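The arm that can't quite do the puzzle

Stavros Todorova has had a robot arm in his workshop since January, and in that time he has been asked the same question by everyone who comes through the door. What is it for? He has tried several answers. The one he gave me, while hunting for a hex key under a pile of offcuts, was that it was for finding out.

I went to Listach with a fair amount of doubt packed in my bag. I have sat through enough evenings at which a machine waved at an audience, picked up a foam ball and was applauded for it. The talk is always of kitchens and care homes, and the ball is always in the same place on the table. So when Todorova wrote to say that he and a few others were teaching an arm to handle a child's shape puzzle, and would I like to come and see, my first thought was that a child could do it already.

Listach is a shared workshop behind a row of lock-ups, with a laser cutter that is out of action more often than not and a kettle that never is. Members pay monthly and argue about drawer space. The arm came second-hand through Clestico, a small dealer in used factory kit, and cost the group 4,000 pounds. The gripper, the cables and a controller that had to be replaced after a fortnight came to another 500. Mihret Tilahun, who wrote most of the software, thinks they overpaid. Todorova thinks she would say that about anything.

The puzzle is their own. Panagiotis Kadrić drew it and printed it: a thick red base with recesses sunk into the top, and a set of coloured pieces to go with it. He calls the base Buckley and won't explain the name. Each piece is awkward in a different way. There is a plain yellow bar, which gives little trouble, and there are shapes with steps and prongs that have to be turned the right way up before they're any use to anyone. The purple one is a U, and it has become the group's main enemy.

"You can hold a U in so many ways, and most of them are wrong," Tilahun told me. She prefers to have the fingers take it by a single arm, one on the inside and one on the outside, which leaves the rest of the piece free. It is a sensible grip and it leaves very little room for error. If the piece has shifted in the fingers on the way over, the program has to notice, and for most of the spring it didn't.

Before anyone at Listach writes to complain, I should say that the work is careful. They put up plain grey walls round the table after Bujar Kneževič pointed out that the software was being thrown by whatever lay behind the pieces, including, on one occasion, his jumper. They keep a log. When something fails they write down how, in more detail than I'd have thought anybody would want, and the next person on the rota reads it. I've visited paid laboratories with worse habits.

What I can't get past is the gap between all that effort and the claims made for this sort of thing outside. Two evenings a week have gone into one board and a handful of plastic. Move the base by a hand's width and the program has to find it again. Swap the lights, as the landlord did in the spring, and a good deal of what had been settled came unsettled. Kadrić printed a second set of pieces with slightly looser edges and success went up, and there followed a long row over whether this was engineering or cheating. I was on the side of cheating. So, to his credit, was Kadrić.

Todorova accepts most of this. Where he digs in is on the matter of who gets to know it. "If you've never tried, you believe the video," he said. "I'd like there to be more people who've tried." He used to service packing lines for Tarance, where the arms were shut behind fences and did one job all day, and he says nobody on the floor there was under any illusion about how clever they were. It's the people in the offices he worries about.

Snežana Nikolaidis joined the workshop to repair chairs and still does. She shares a wall with the project and has heard every stage of it. Her view is that the arm has been very good for attendance and hasn't yet done anything she'd pay for. She would also like her clamps back.

I stayed for an evening's session, with Tilahun at the keyboard and Todorova by the stop button. There was a lot of waiting. Someone would change a number, someone else would object, the pieces would be set out again behind the board, and the arm would come down so slowly that I found myself leaning forward to help it. I can report that it's hard to look away. I'm less sure that this proves anything, as I have also found it hard to look away from a man reversing a caravan.
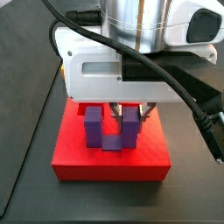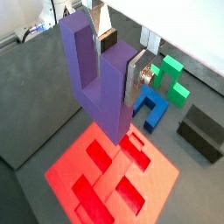
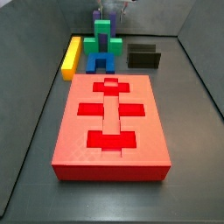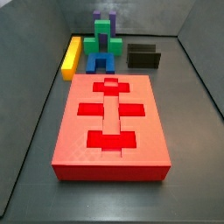 The puzzle base at Listach, with the purple piece between the gripper's fingers in the first two pictures and standing among the other pieces in the last two.

The group's next plan is a lid that screws on. Kneževič has already bought the jars. The workshop is open to visitors on Thu 17 September, when the arm will be running if the controller allows, and Nikolaidis will be showing how to re-glue a loose chair leg at the next bench.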